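Hand-object contact labels jumping to the wrong bottle (Punley 7, retail shelf clips)
Status: open, workaround in place
Component: perception / hand tracker

What's going on

I'm running the Punley contact model over our store shelf clips and the "target object" label won't stay put. The hands come in, the tracker picks them up fine, and then the target flips between neighboring bottles every few ticks. The planner downstream (Serkilero) reads each flip as a new goal, throws out its grasp candidates and starts over. So I get a lovely stuttery plan that goes nowhere. Kitchen clips are fine, by the way – same build, same config.

What I've tried so far

1. Restarted the Zonel node and cleared the cache. No change. (I know, I know, but somebody was going to ask.)

2. Rolled back to the March weights. Worse! Now it loses the left hand as soon as a bracelet shows up at the wrist.

3. Raised the target hold time from 300 ms to 400 ms. Fewer flips, but now it hangs on to a bottle too long when the person really does move on to the next one. I put it back.

4. Checked time sync between the video and the hand poses. I was sure this was it and spent most of Sunday on it. Offsets are clean on every clip I opened, so please don't send me down that road again.

5. Dumped the instance masks. Finally something useful. The segmenter is merging bottles of the same color into one long blob that runs back into the shelf, and the blob's center lands way behind the front row. The contact model then measures from palm to blob center, and whichever blob is closer that tick wins.

6. Pulled one of the bad ones to look at by eye. Palms just below and to the right of the purple Lizol, pink ones to the left, yellow to the right, more of the same stacked up behind. I'd call the target in half a second, and the model gave me pink, yellow, pink.
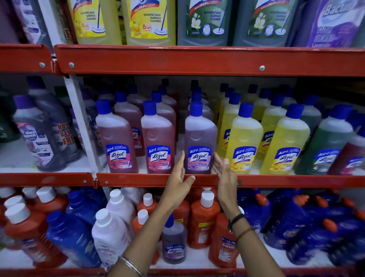
7. Swapped blob center for nearest visible mask point, front row only, using the Fedoruk depth filter. Reran the whole batch, 2,660 clips. Flips are mostly gone on the shelf set and the kitchen set didn't move.

Where that leaves me

The depth filter is a band-aid – it's slow, and it needs a shelf plane, which I'm currently setting by hand per store. What I'd like is for the segmenter to stop merging in the first place. Is there a split threshold I can get at from the config, or is it baked in? I couldn't find one in the docs. I can upload the mask dumps and the planner log if that helps, just tell me which bucket.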